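Contra la ficha técnica

Llevo 31 días comparando brazos de sobremesa y cada vez me creo menos las tablas comparativas. La de Tremora promete una repetibilidad que solo he visto en su folleto. La de Vedeo es más modesta y por eso me cae mejor, aunque la modestia tampoco agarra nada.

El argumento de venta es siempre el mismo: por menos de 3.000 euros tienes en la mesa lo que antes exigía una jaula y un armario eléctrico. Bien. Luego llega el presupuesto de Arkorham con la pinza, la fuente y el controlador, y la suma sube a 3.540 sin que nadie haya movido todavía una pieza. ¿Y qué se compra con eso? Un dedo rígido que no sabe con cuánta fuerza aprieta.

Me dirán que para eso están las cámaras. La cámara dice dónde está el objeto, con suerte, mientras la propia pinza no lo tape. Del contacto no dice gran cosa. Apilar cubos parece un ejercicio de parvulario hasta que hay que decidir cuándo dejar de empujar hacia abajo.
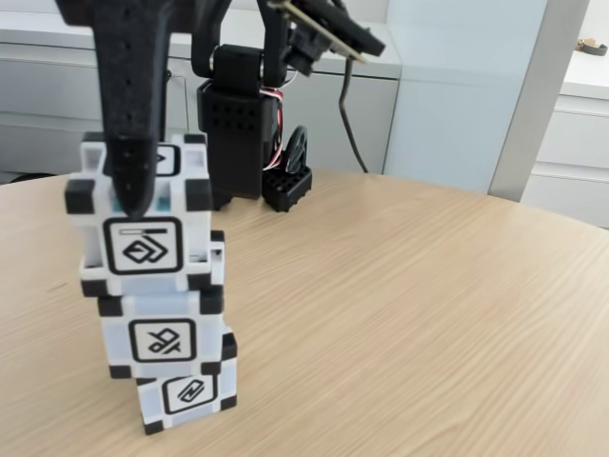 Con los marcadores pasa algo parecido. Funcionan mientras se ven, y el momento en que más falta hacen suele coincidir con un dedo negro puesto encima. El controlador de Chmielewska lo resuelve suponiendo que nada se ha movido desde la última lectura. Es mucho suponer.

No pido que se dejen de vender. Pido que en la ficha, al lado de la carga máxima, figure cuántos intentos hicieron falta para grabar el vídeo. Si fueron 8, me parece un dato honrado y hasta compraría.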